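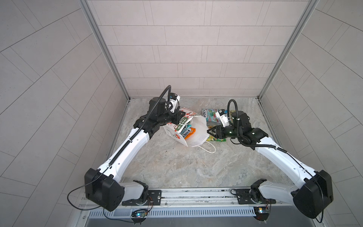 The two-arm cell with the grocery bag and the snacks, both wrist cameras mounted on the grippers.

I promised Leandro Lucero that I would write down how I look after this cell, because he takes it over from me in March and my notes on paper can be read only by me. So I put it on the blog, and maybe it is useful also for somebody who has a similar pair of arms on one rail.

The arms are quite easy. What gives me work is the cable hoses. Each one goes along the top of the long link, held with clips, and at the wrist it makes a loop. The size of this loop is everything. When I came to Stultbridge the loops were short and pretty, and on the left arm the hose pulled on its last clip each time the wrist turned far. After almost 300 hours the clip opened and the hose rubbed on the gripper. Now I leave the loop tall, even if it looks a little untidy. I turn the wrist by hand to both ends, with the power off, and I watch the clips and not the loop.

Second thing is the mounting plates on the front rail. I mark every bolt with a line of paint pen. If the line is broken, the bolt has moved and I tighten it again. In the log I have 1,758 runs up to now and I found a broken line 9 times, most of them on the right plate. I don't know why the right. Dwayne Szabo thinks the rail is not perfectly flat there, and he may have reason, but we never measured it well.

The wrist cameras I clean with a dry cloth. Please do not push on the camera module when you clean, hold the gripper with the other hand. One time I pushed, and all afternoon the right gripper closed beside the packets. I was looking for the mistake in the software, of course.

The small boards on the front edge, under the arm bases, have their lights, and I look at them before I start anything. The wires going up from them are thin. I had a bad contact there after someone wiped the front panel with too much energy. Wipe the slots with a soft brush, this is enough.

For the test after service I use the paper bag lying on its side and some snacks inside and around it. The bag is a good test because the paper is soft and the handle likes to catch on a gripper jaw. A hard box forgives more. I do the first pass at slow speed with my hand on the stop button.

I still have to order new clips from Zaltcombe, the bag of 200 is nearly finished. Leandro, the paint pen is in the upper drawer, with the brush.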